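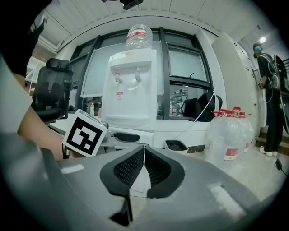 Does a countertop water dispenser need cleaning if all that ever goes into it is bottled water?

Every couple of months it does, taps included. The water is clean when it goes in. Then it sits in a reservoir at room temperature, and the cold tap gets touched by everyone who has just eaten a clementine.

I bring this up because I have been put in charge of the water dispenser at work. There was no vote. I was the last person seen near it with a paper towel. What follows is everything I know, in installments, because I have a whole Sunday and apparently this is how I spend them now.

First, the layout. White dispenser, white counter, clear bottle upside down on top with a red band on the label. Red tap on the left for hot, white tap on the right for cold. You would think the color would settle it. Every week someone still makes cold tea and looks at me.

"Cold" is a generous word on ours, by the way. The cold tap gives you water at the temperature of the room, and the room has windows right behind the counter. In December it's lovely. In July it's soup with no ingredients.

Chunhua Zeng, who has the desk closest to it, calls the right tap "the Tridik tap" after a meeting room we used to have that was also advertised as cool and wasn't.

Changing the bottle. Everyone is suddenly on a call when the bottle runs out. I have seen a man drink from the bathroom sink for a full afternoon to avoid it.

How I do it: hot side off. Old bottle out. Wipe the neck of the new bottle before you take the cap off, and wipe it like you mean it, that thing has been rolling around in a van. Bend your knees. Tip it in one go. Hesitation is how you get wet socks.

If the bottle has the kind of cap with the little plug in the middle, leave the cap on and peel only the sticker. The spike on the dispenser does the rest. I learned this on my second try. My first try is the reason the extension cord lives somewhere else.

After that, run the red tap until water comes out in a proper stream, THEN switch the heat back on. Heating an empty tank is bad for it, and it makes a noise like an elderly relative getting off a couch.

Wait for the glug. If there's no glug, the bottle isn't seated. Lift, resettle, look confident.

Cleaning day. I do it when a bottle runs out so I'm not wrestling a full one. Unplug, let the hot side cool right down, drain both taps into a bucket. Ours has a drain plug at the back too, and it took me 20 minutes to find because I was looking at the front like a person with hope.

Then descaler in, mixed the way the packet says. I used to use white vinegar. Hongjun Shao asked me, very politely, why his coffee tasted of salad. I now use the packet stuff.

Wait 30 minutes. I used this time to read the dispenser manual, which is 7 pages, mostly about not putting the dispenser in the bath.

Drain, rinse, drain, rinse, and then one more time for Hongjun. Smell the water. If it smells of anything at all, go again. Check your own manual for the number of rinses, mine shrugs and says "thoroughly."

The taps themselves. An old soft toothbrush and hot soapy water, up inside the spout where you can't see. I won't describe what I found the first time. I'll say only that it was a color, and that I brought my own flask for a week.

Label the toothbrush. Please label the toothbrush.

Now the surroundings, which is where I lose friends. A counter with a water dispenser on it becomes a shelf. It starts with one small plastic bottle on the windowsill. Then a bag on the sill on the other side. Bags are heavy and people are tired, I understand this. I still don't want one within splashing distance of the tap.

There's a white cable hanging down toward the counter as well. I asked what it's for and got three different answers from three adults. It gets clipped up this week. Water below, mystery cable above, no thank you.

Same goes for anything small living along the front edge of a counter. It will be knocked off by an elbow belonging to somebody carrying hot water, and then you have two problems and one of them is shouting.

I did price up alternatives, since you'll ask. A filter unit from a company named Nellska, plumbed in, quoted at 712 plus fitting. I forwarded the quote upstairs with the subject line "thoughts?" and the thoughts have yet to arrive.

Somebody in the replies to my last thread suggested a Wimitum jug. I looked it up. It's a jug. Fourteen people and a jug is a hostage situation.

So we keep the bottle. I've come around to it. You can see how much is left from across the room, it never asks for a firmware update, and the glug is the nicest sound in the building after "you can all go home early."

Storage for the full ones: off the floor if you can manage it, out of the sun, oldest at the front. Sunlight on a bottle gets you algae eventually. I rotate ours. I have a marker pen for it. I'm aware of how this sounds.

Empties go back with the driver, caps off, lined up by the door. If you leave them by the counter "for now" they'll be there at your retirement party.

Things I've been asked this month:

"Can I fill the kettle from the red tap?" You can. You'd be heating water that's already hot, but go ahead, live.

"Why is it dripping?" Because someone flicked the tap and walked off before it closed. Push it back up. If it still drips, the washer wants replacing, and that's a cheap part and a dull ten minutes.

"Why is there white stuff in my cup?" Scale, most likely. See cleaning day. Yes, it was due. Yes, I know.

"Is it OK to top up the old bottle from the sink?" I've stopped speaking to the person who asked this.

There's now a sheet taped inside the cupboard door with the date of each clean and the initials of whoever did it. So far it's my initials, then my initials, then a drawing of a duck, then my initials. Chunhua says the duck is hers and it counts.

Next bottle change is tomorrow morning. I'm told several people already have calls.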